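Projektbericht im Modul Lebensmittelwirtschaft, Oktober 2026

Reifung und Verlust von Obst im kleinen Einzelhandel

Unser Projekt behandelt die Frage, wie in kleinen Läden Obst verloren geht und welche Rolle dabei die Lagerung zusammen mit anderen Sorten spielt. Wir haben mit der Ladenkette Nendgate gearbeitet, welche uns für das Wintersemester die Abschreibungslisten der Filiale Mollah gegeben hat. Die Listen umfassen 566 Einträge. Ein Eintrag enthält die Sorte, das Gewicht und den Grund der Abschreibung, wobei der Grund leider oft fehlt.

Äpfel geben bei der Reifung viel Ethylen ab. Birnen reagieren auf dieses Gas stark und werden in seiner Nähe schneller weich. In der Literatur wird deshalb empfohlen, dass man beide Früchte getrennt lagert. Im Verkaufsraum ist der Platz aber klein, und die Kunden erwarten Kernobst an einer Stelle.

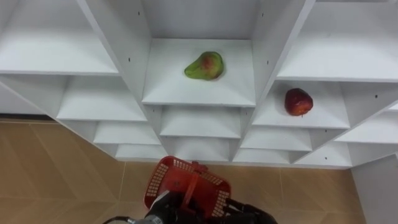

2. Material und Vorgehen

Zuerst haben wir die Listen in eine Tabelle übertragen und die Schreibweisen vereinheitlicht. "Birne", "Birnen lose" und "Birne Kl. II" standen zum Beispiel als drei verschiedene Waren darin. Einträge mit weniger als 30 Gramm haben wir gelöscht, weil es sich nach Auskunft der Filiale um Tippfehler handelt. Danach wurde der Verlust auf 1.000 Kilogramm gelieferte Ware umgerechnet, damit man die Sorten vergleichen kann. Die Liefermengen stammen aus dem Warenprogramm Tando. Für den Februar waren sie dort unvollständig. Diesen Monat haben wir in der Auswertung weggelassen.

Der Druck auf die Schale wurde mit dem Daumen geprüft und in eine Skala von eins bis sieben eingetragen. Diese Methode ist einfach, aber sie hängt von der Person ab. Ein Penetrometer stand uns nicht zur Verfügung.

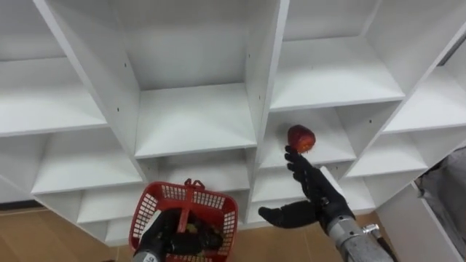

Druckstellen sind der Grund, der in den Listen am häufigsten genannt wird, noch vor Fäulnis. Sie entstehen beim Transport, beim Einräumen und auch durch Kunden, die das Obst anfassen und wieder zurücklegen. Wie viel davon auf welchen Schritt fällt, kann man aus den Daten nicht ablesen. Trägt man die Äpfel in einem Korb mit Henkel wie dem roten auf dem Foto, so liegt die untere Lage unter dem Gewicht der oberen. Wir empfehlen deshalb, den Korb nur flach zu füllen. Bei der Sorte Premia, die eine sehr dünne Schale hat, halten wir das für besonders wichtig.

3. Grenzen der Arbeit

Die Ergebnisse gelten nur für eine Filiale. Die Temperatur im Verkaufsraum wurde nicht gemessen, obwohl sie auf die Reifung einen großen Einfluss hat. Auch den Preis haben wir nicht berücksichtigt.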